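Sanna planner 2 is in, and it's fast

Software notes from the Brundwood kitchen bench
March 29, 2020

If you've been following the Sanna rewrite, you already know the old planner had one habit that drove everyone up the wall. Ask it for a path to the bowl and it would think, and think, and then hand back a big swooping arc over the whole counter. It was safe, sure, but so slow! The new release is merged, it's running on the bench, and it is a joy to work with.

The biggest change is in how the planner sees the counter. The old version took everything the cameras gave it and built one giant lump of "don't go there." A cup, a cereal canister and the toaster behind them all melted together, and the gaps between them were gone. The new version keeps each item as its own simple shape, with its own margin, and only lumps things together when it can't tell where one stops and the next one starts.

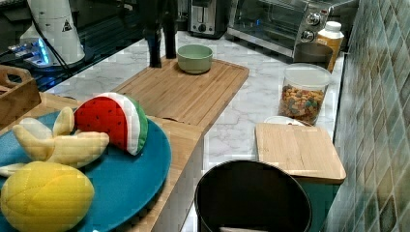 Margins are now set per class in the scene file, so you can give soft things a small one and glass a big one. A lot of you asked for this back in September. Sorry it took so long, but I wanted the file format settled first, and it went through a few ugly drafts (the one with nested brackets was my fault).

Next up is the wrist view. Sanna used to drop the wrist camera as soon as the arm sped up, which meant the last stretch of every reach ran on stale data. Now the frames go into a short buffer with joint positions attached, and the state estimator picks the ones it trusts.

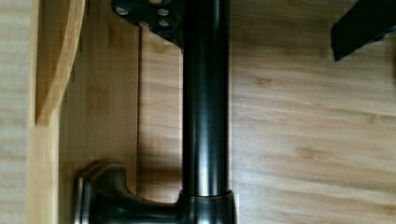 Getting the timestamps right was the real work here. The joint readings and the images come in on separate clocks, and we were off by up to 147 milliseconds on a bad run. Trimero, our logging tool, now stamps both at the same point in the driver, and the old offset table is gone for good. I deleted 800 lines of correction code in one commit and enjoyed every one of them.

There's also a new blur score. Each wrist frame gets a number between 0 and 100, and anything under your cutoff is kept in the log but left out of the pose update. You can change the cutoff while the arm is live, so go ahead and play with it.
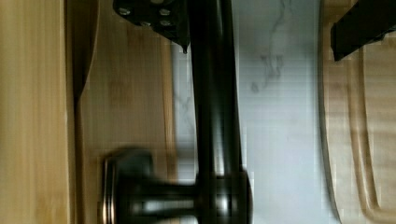 Shiny dark surfaces are still hard. Highlights slide along them as the view changes, and the tracker likes to grab a highlight and treat it as a corner. The workaround for now is to mask those areas in the scene file. A proper fix is on the list, and there's a branch called Prurkham if you'd like to poke at it early. Expect it to break! Bug reports with a Trimero log attached get looked at first. 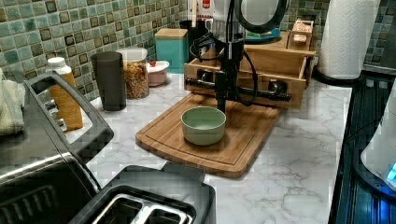

The Brundwood bench, with the gripper just behind the green bowl.

To upgrade, pull the main branch, run the scene converter on your old files, and check the margins it picks for you before you send the first move. It plays safe with anything it doesn't have a class for, so if the arm seems shy around some item, look there first. Old Trimero logs will still open in the viewer, minus the blur score.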